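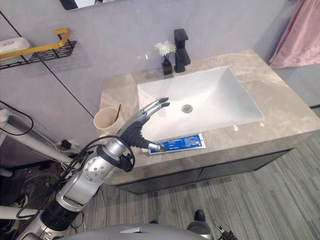
Does the whole vanity have to come out to fix a slow drain?

The vanity stays where it is. On the Flastar 600 the trap and the pop-up linkage can both be reached through the two cabinet doors, and most slow drains are cleared from there in one visit.

**Ticket:** Slow drain, bathroom vanity
**Product:** Flastar 600, undermount basin, single-lever faucet
**Opened:** Thu 13 July
**Opened by:** Toshio Kinoshita
**Assigned to:** Rostyslav Tymoshchuk, Flurkura service desk
**Status:** Closed

## Reported problem

Basin takes too long to empty. Toshio says it got worse over two weeks. With the faucet fully open the water climbs the walls of the basin and stays there. No leak inside the cabinet, no smell. He has already tried hot water and dish soap twice with no change.

He also reports a white film on the countertop along the front of the sink, where the toothpaste normally sits, and asks if the stone sealer is failing.

## Replies

**Rostyslav, 1st reply.** Please don't use drain cleaner. The seals on this trap don't tolerate it. Tell me how long a full basin takes to drain.

**Toshio.** 13 minutes to empty. The toothbrush cup lives on the left and the toothpaste goes along the front edge. The faucet itself works fine.

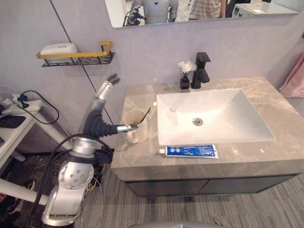 ## Steps given

1. Move the cup, the toothpaste and the flowers off the countertop.
2. Put a bucket under the trap. Anything over 700 ml will hold what comes out.
3. Undo the nut behind the drain tailpiece and slide the rod back.
4. Lift the stopper straight up and clean it. Check the rubber ring for splits.
5. If the stopper is clean, take off the trap by hand and rinse it in a different sink.
6. Refit, fill the basin, let it go, and feel each joint with a dry paper towel.

## Result

**Toshio.** Stopper had a plug of hair and old toothpaste on it. The trap had a little sludge and I rinsed it too. A full basin now empties in 19 seconds. On the first test there was a drip at the rod nut, so I gave it another quarter turn. 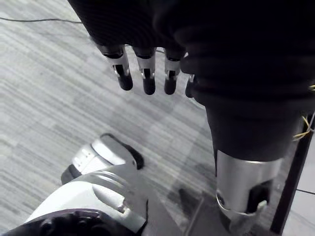

I ran it three more times after that and the paper towel stayed dry. The film came off with warm water and a Mukeo cloth, and there was no mark left under it.

**Rostyslav.** Then the film was dried toothpaste and the sealer is fine. Keep the tube in a tray or wipe the front edge once a week. Don't tighten the rod nut any further or the stopper will stick. If the ring ever splits, the Sjögren spare kit has the right size. Closing this one. Reply to the same ticket if the drip comes back.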